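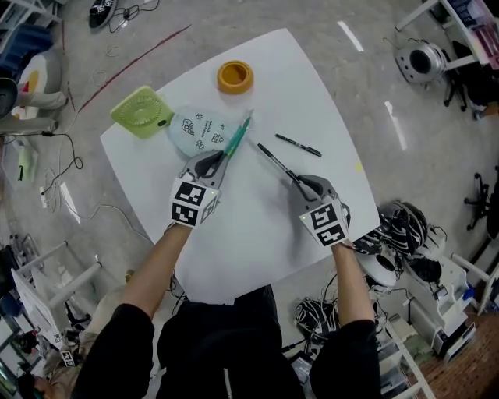
9. When the grippers lose their place

Sooner or later a Kosel pair will drop tracking in the middle of a job. The log fills with code 215, the path of one hand jumps sideways on the screen, and a perfectly good take goes in the bin. The nice thing about this fault is how easy it is to find once you know the order to look in. Work through the section from the top and don't skip to the recalibration, tempting as it is!

What code 215 means

The software has lost sight of the marker pattern on one cube, or it can see the pattern but the position it works out doesn't agree with the motion sensor in the handle. It doesn't tell you which of the two has happened. You have to find that out, and the quickest way is to see whether the fault follows the gripper or the hand.

CAUTION: Stop the take before you touch a cube. If you nudge it while recording, the software will try to learn the new position as you go and every take after that will be off by a little. A small offset is much harder to spot than a big one.

CAUTION: Never reach into a jaw to free something while your other hand is on the trigger. Put the gripper down first, let go of it completely, then clear the jaw.

9.1 Finding the side at fault

1. Stop the take and save it under a new name. Keep the bad ones, they are very handy later.
2. Put down whatever you were holding. Pens are the worst for this test, as a long thin object can swing across a marker and hide part of it.
3. Check the indicator light on each cube. Steady green means the cube has power and a link. It does not mean the cube is sitting straight.
4. Hold both grippers still over the middle of the work surface and start a short test take.
5. Turn each wrist slowly, left then right, keeping the other one still. Watch the path on the screen and note which side jumps.
6. Swap the grippers from hand to hand and repeat step 5.

If the jump moves with the gripper, go to 9.2. If it stays on the same side of your body, the gripper is fine and the trouble is in the room, so go to 9.3.

Note: Do the wrist turns slowly. A fast turn blurs the pattern and will raise a 215 on a healthy pair, which sends you off chasing a fault you don't have.

9.2 Fault follows the gripper

1. Switch the gripper off.
2. Wipe each face of the cube with a dry cloth. Finger grease leaves a shine on the dark squares and the software reads shine as white.
3. Look along the edges of each printed face for lifting. Press a lifted corner flat. If it springs back, replace the whole face, and don't be tempted by clear tape over the top.
4. Hold the handle and try to rock the cube with your thumb. There should be no movement at all.
5. If it rocks, snug up the mounting screw until the rocking stops, then a touch more. Stop there. The thread is in plastic and it will strip.
6. Switch on, wait for green, and run the recalibration in 9.4.

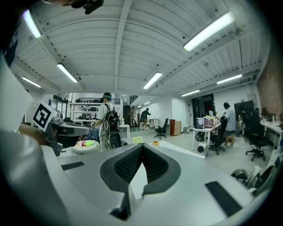
Cube mounts work loose with plain use, and the open-and-close action does more to them than carrying does. We now check ours every 200 takes. Before we did that, the left gripper of our Duleck set went a whole week with a loose cube, and we blamed the software, the lights and each other before somebody gave it a wiggle.

9.3 Fault stays on one side

1. Look for glare. Stand where you were standing and tilt the cube under the nearest ceiling light. If the pattern washes out, move yourself a step or turn the table.
2. Look for other markers. Spare cubes and marker cards left near the work area can be picked up by mistake. Put them in a drawer, or turn them face down.
3. Check your sleeves. A loose cuff riding up over the cube will hide the lower edge of the pattern only when you reach forward, so the fault comes and goes.
4. Check your cables. Follow each one by hand from the plug to the far end. A cable that pulls tight at full stretch can tug on the wrist and set off the motion sensor.
5. Repeat the test in 9.1.

CAUTION: Cables on the floor are a trip hazard for anyone wearing a backpack unit, who can't easily see their own feet. Clear a walking path before the next take and unplug anything you aren't using.

9.4 Recalibrating

1. Clear the work surface of anything you can lift off it.
2. Open Trerano, choose the pair, and pick Full Recalibration. The short version skips the motion sensor and won't clear a 215.
3. Follow the prompts, one gripper at a time. Keep the jaw open until you are asked to close it.
4. Wait for the match score. Anything of 95 or better is a pass.
5. Record one short take of a simple pick and place, then play it back before you carry on with the real work.

A first-time pass after a proper clean feels terrific, and most pairs will give you one. If the score is low, go back to step 4 of 9.2. If it is low a second time, tag the gripper as faulty, take it out of use and send it to Menzies for a new mount with the saved takes from step 1 of 9.1.
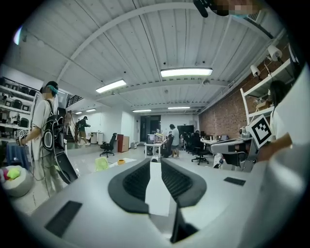

Estela Riquelme asks for one more check before anything is tagged: swap the mounting screw for a new one. She has seen grippers come back from repair with a fresh mount and the same old worn screw, and the cube was rocking again by September. Her other request is that whoever tags a gripper writes the side on the tag, left or right, and the score it last gave.

Note: Spare screws are in the lid of the case, under the foam. Use only those. A longer screw will bottom out before it grips, and the cube will feel tight when it isn't.

Section last revised 15 June 2022.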